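Handout 4: Why you bought more than you came for
Store Layout and Everyday Shopping, Tuesday section, 2/21/23

Okay, these are the notes from class, cleaned up a bit and with the parts I skipped when we ran out of time. If you missed the session, read it all. If you were there, the stuff on price tags and the homework at the end are new to you.

Today's topic is the produce section and what it does to the rest of your shopping trip. I love this topic. I could do four weeks on it and the department has asked me not to.

Baskets and produce:
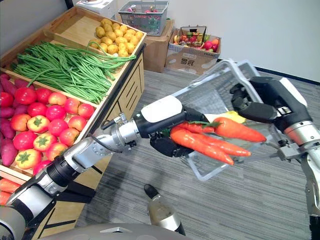
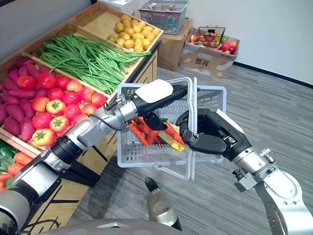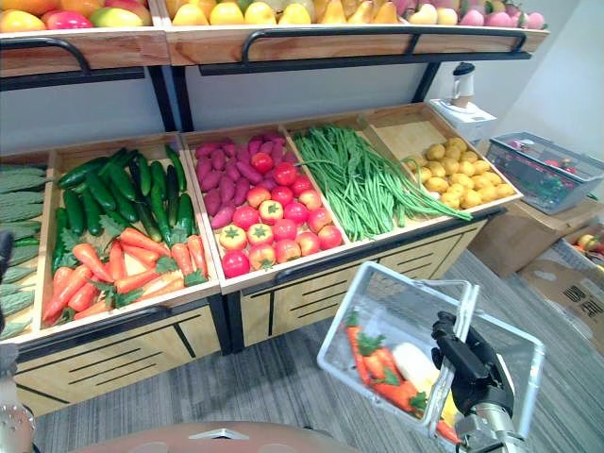
1. Where the produce goes

Think about the last few grocery stores you walked into. In most of them, fruit and vegetables were close to the door, and if you think about packing a bag, that's a terrible place for them! You pick up your soft peaches first and then spend half an hour dropping cans on top of them. So why do stores keep doing it?

The usual answer is mood. Color and freshness at the door make the whole place feel fresh, including the aisles full of boxes that have been sitting there since who knows when. The second answer is what people call licensing: you put something healthy in early, you feel good about yourself, and the cookies in aisle six get easier to say yes to. I want you to be careful with that second one. It makes a great story, and great stories get repeated a lot more than they get tested. In the exam I'd like to see "may" in front of it.

There's also a boring answer, and I like boring answers. Produce needs a lot of deliveries, a lot of sorting and a lot of trash hauling. In some buildings the door side is simply where the space was. Then the next store copies the first store.

2. Basket or cart

This is the part where the discussion got loud, so let me write down what I was trying to say over the noise.

A basket puts a limit on you in two ways, how much it holds and how much your arm can take. A cart mostly takes away the second limit. You'd expect cart shoppers to spend more, and they generally do, but hold on. Somebody who came for a week of groceries takes a cart. Somebody who came for milk takes a basket (or nothing, and then walks around hugging six things, which is me). So the people were different before they ever touched the container. If all you have is receipts, you can't pull those two things apart.

What would you need? Ideally you'd hand people a basket or a cart by coin flip and see what happens. That's hard to do in a real store without annoying everyone. The practice case in your packet, the Joleo store, tries a cheaper version: on some days they move the basket stacks from the door to the middle of the store, and on other days they leave them alone. Total of 840 receipts. Go look at it before next week and ask yourself whether those days were alike in other ways. Hint: check which ones were weekends.

3. Full looks fresh

People pick from full displays. A half-empty bin of cucumbers makes you wonder what was wrong with the ones that are left, even when the answer is that other shoppers like cucumbers. Stores know this, so they have tricks for looking full with less stock: slanted bins, shallow bins, false bottoms, mirrors behind the greens.

The cost of looking full is waste. If you keep the pile high until closing, some of that pile gets thrown out. If you let it run down, you throw out less and sell less. In the Vametti case you have a small chain that let its evening displays run down for all of May, and the question I want you to work through is when that pays off. You need three numbers: the margin on an item, the cost of tossing one, and how many sales you lose when the bin looks sad. The third one is the hard one and everybody guesses at it. Say so when you guess!

Small worked version. The store puts out 80 heads of lettuce and sells 46 of them. The rest, 34, go in the trash. Was putting out 80 a mistake? You can't tell yet. If a display of 50 would have sold 46 too, then yes, clearly. If a display of 50 would have looked picked over and sold 30, then it depends on whether those 16 extra sales cover the 30 or so... no wait, I did this wrong on the board on Tuesday, so here it is properly. With 50 out and 30 sold you toss 20. With 80 out and 46 sold you toss 34. So you're comparing 16 extra sales against 14 extra heads in the trash. Much closer than I made it sound. Sorry about that.

4. Tags

Price per item, price per pound, price per bag. Same apples, and you'll feel differently about all three. Per item works when the item is big. Per pound confuses people, because most of us are bad at guessing weight with our hands. Try it at home with a kitchen scale, it's humbling. Bags take the guessing away but they also decide for you how much you need.

The Nyaga reading has a nice section on this, pages are in the packet. Skip the appendix unless you like appendixes.

For next week

Read the Joleo and Vametti cases. Do the lettuce problem again with your own numbers and show me one case where the big display wins and one where it loses.

Then go to any grocery store and draw the floor plan from memory after you leave. Don't draw it while you're in there, the memory part is the assignment. Write a page or two to go with it, 800 words tops, on what you remembered well and what you left out. Last year half the class forgot the dairy wall.

Drop it in the Stirnness folder before class. Paper copies are fine too if your drawing is big.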